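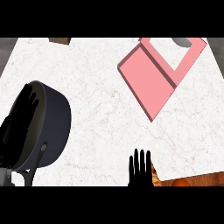 FOR IMMEDIATE RELEASE

May 25, 2019

**Zistedel Test: Kitchen Robots Still Not Ready to Clear the Counter**

FAMEVBRIDGE - Zistedel, an independent testing office for home products, today published its first report on two-armed kitchen robots. The short version is that you should keep your dish gloves.

The office ran 2,661 simulated trials of ordinary counter chores with the Skoltero control software. A trial passed only if every item ended up where the written task said it should, with no help from a person and no restart. By that rule, 916 trials passed.

The chores were not hard ones. They included picking up a saucepan, moving food from a cutting board and putting small things in a two-compartment tray. Most people do this kind of work while talking on the phone.

Another 148 trials were thrown out after the software stopped responding. Zistedel did not count those as failures, which it considers generous.

The report also takes issue with the way such systems are advertised. A computer-rendered marble countertop has no grease on it unless somebody programs the grease in. A hand closed around a pan is a grip - it is not a clean pan, and it is a long way from a clean kitchen. Zistedel asks sellers to state whether a demonstration was simulated, how many attempts were made and whether the clip was sped up.

Kwon, the company behind Skoltero, received the results in April and has said it plans a new version. Zistedel will repeat the full set of chores when that version is available and will publish the results whether they are better or worse.

Until then, the office advises shoppers not to put down a deposit on any home robot that has not been tested in a real kitchen.

The full report runs to four chapters and is free on request from the Zistedel press desk in Famevbridge.

\###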